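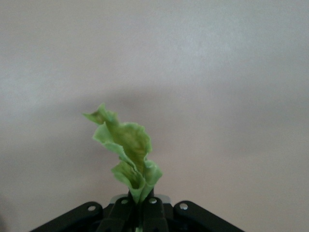

**Grocery lettuce goes soft before I use it. Is it worth growing my own indoors?**

Rozália Paulík

I live in a second-floor apartment in Nesholm with one window that gets decent light, and it faces east. I buy lettuce every week and throw out a good part of it. What I like is the loose kind with pale green leaves and crinkled edges, not iceberg. I don't need a whole head at a time. Two or three leaves for a sandwich is normal for me.

My questions are whether one east window is enough in winter, how long I would wait before I could pick anything, and whether I should get one of those countertop units. My neighbor has a Wunon and likes it, but she only grows basil. I have a shelf 24 inches wide and can't put holes in the wall.

---

Juraj Slanina

East window alone in winter, no. You'll get long thin stems that fall over. I tried it in October two years in a row and both times ended up with something like grass. Put a light over it and the window stops mattering.

I use a plain shop light hung from the shelf above with S-hooks, so no holes. It is about five inches over the plants and I move it up as they grow. It's on a timer for 13 hours. Any white LED shop light will do, you don't need the purple ones.

For containers I use plastic dish tubs with holes drilled in the bottom and a boot tray underneath. Ordinary potting mix. Scatter the seed on top and press it in, don't bury it, lettuce wants light to sprout. Keep the top damp until you see green.

Looseleaf types can be picked a leaf at a time. Take the outer ones when they're as long as your hand and leave the middle alone. I start picking at five weeks or so, and a tub lasts me a couple of months before it turns bitter. Start a second tub three weeks after the first so you don't run out.

I can't speak to the Wunon. My sister-in-law Sabina had a Plollareo and gave it away because the pump was loud at night.

---

Vsevolod Kostiuk

just buy less lettuce

---

Eduard Kolář

Juraj's setup is fine and I'd do it that way. Two things to add.

Heat matters more than people expect. If your shelf is over a radiator the seed may not sprout at all. Mine failed in the kitchen and came up in the hallway, same packet. Try for somewhere under 75 degrees. Also watch for fungus gnats if you keep the soil wet all the time. Let the surface dry between waterings once the plants are up, and water from the bottom.

In the meantime, for the store lettuce: take it out of the bag when you get home, pull the leaves apart, and keep them in a box with a dry paper towel under and another on top. Change the towel when it gets damp. Don't wash them until you're going to eat them. Limp leaves can usually be brought back with 15 minutes in ice water. Slimy ones can't, so throw those out.

---

Rozália Paulík

Thanks. The shelf is over the radiator, so I'll use the bedroom. Going to get a shop light this weekend and skip the countertop unit for now. Juraj, do you thin the seedlings or leave them crowded?

---

Juraj Slanina

I thin once, when they have four leaves, to about two inches apart. Eat the ones you pull.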